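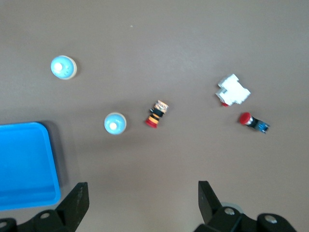
What should the arm do when a grasp closes on nothing?
Open the fingers, lift to the travel height and report a miss to the sequence, which moves on to the next part.

Datbridge Open Workshop
Bench Automation, Handout 5: Sorting parts into a tray

Search handouts Go

This session continues the tabletop arm build. By now your wrist camera should be bolted down and calibrated. If the calibration error got worse after you tightened the finger mounts, repeat Handout 4 before going on.

Push buttons are the first practice set. A cap lying flat can be taken by its rim from any angle. A full button assembly on its side has to be taken across the body, and the grasp angle must come from the long axis of the part. Leave the cap of the assembly clear of the fingers.

Tray position is stored once at the start of each run. If you move the tray, store it again. 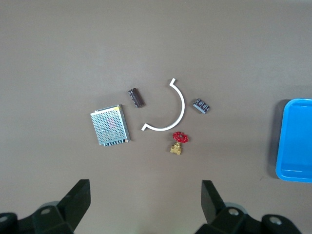 Reading time: 5 min

Mixed parts

The second set is harder. Enter a separate grasp for each part in the Tekano script:

Power supply: largest part in the set. Measure the case against your finger opening first. If it doesn't fit, mark it "skip."
White arc: grip the thin plastic near the middle of the curve, low force.
Valve: grip the brass body. The red handwheel has openings between the spokes and a fingertip can catch in one.
Small dark parts: use the long axis, same as the button assembly.

Set the travel height to 93 mm for both sets. Log every attempt, including misses. The Zepeda group's log from November has 863 lines and is on the shared drive if you want something to test your plotting code on.

Bring your log file on Monday. Power off the arm at the wall before changing fingers.

Related handouts
Handout 3: Wiring the Drastau motor board
Handout 4: Wrist camera calibration
Handout 6: Placing parts without dropping them
Shop rules for shared benches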